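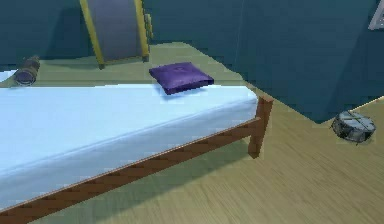 Tihomir Dumitrescu wrote in to say the Varkcombe file has "settle" and "settel" as separate words and they should be one entry with two spellings. Fair. Merged in this release, old IDs kept as aliases so nobody's lookups break.

varkcombe-words
Household words from Varkcombe and Flallcombe, typed up from paper slips. Almost 1,000 entries. Mostly kitchen, bedding, weather, names for children who won't go to sleep.

What's in here
words.csv - main file, one row per word
variants.csv - spellings, points back to words.csv by id
sources.csv - which notebook, which page
notes.txt - my own running notes, messy, read at your own risk

Columns (words.csv)
id, headword, meaning, place, notebook, sure
"sure" is y / n / blank. Blank means I haven't looked yet. It does not mean no. Please stop filtering them out.

Where it came from
12 notebooks, all from the Vieira family, filled in over many years by different hands. Notebook 7 is water damaged and I skipped the worst pages. 112 entries come from letters instead, and those have notebook = L. Place is where the speaker grew up, not where they were living when somebody wrote the word down. Got this wrong in the first release, fixed now I think.

Known problems
- Meanings are in whatever wording the slip used. Some are a whole sentence, some are one word, a few are just "see mother's" and I have no idea.
- Accents got eaten in the first import. Put back by hand, probaly missed a few.
- Flallcombe is thin. Only one notebook really covers it.
- Bedding words overlap a lot. "Tick", "tye" and "under-tye" might all be the same thing or might be layers. Left them seperate.
- No audio. Never was any.
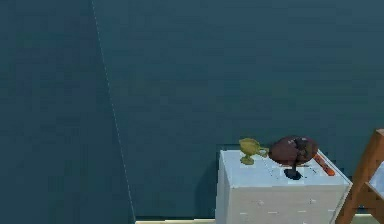 Weather words next. Those are in better shape, I went through them twice in April. The Nultonska terms are tagged place = N and came over with one family, so don't read them as local. If you're making maps, drop N first.

Loading it
UTF-8, comma separated, quotes around meaning. Spreadsheets like to turn "march" (a field edge) into a date. Import that column as text.

Fixing stuff
Open an issue, give the id and the page if you have it. Small fixes go straight in. Bigger ones wait for release 2, no date for that yet.

License
Do what you like with it, keep the Vieira name on it. Ask before printing any of the letters.

Todo
finish notebook 7
plurals
check the sleep words against the list Tihomir sent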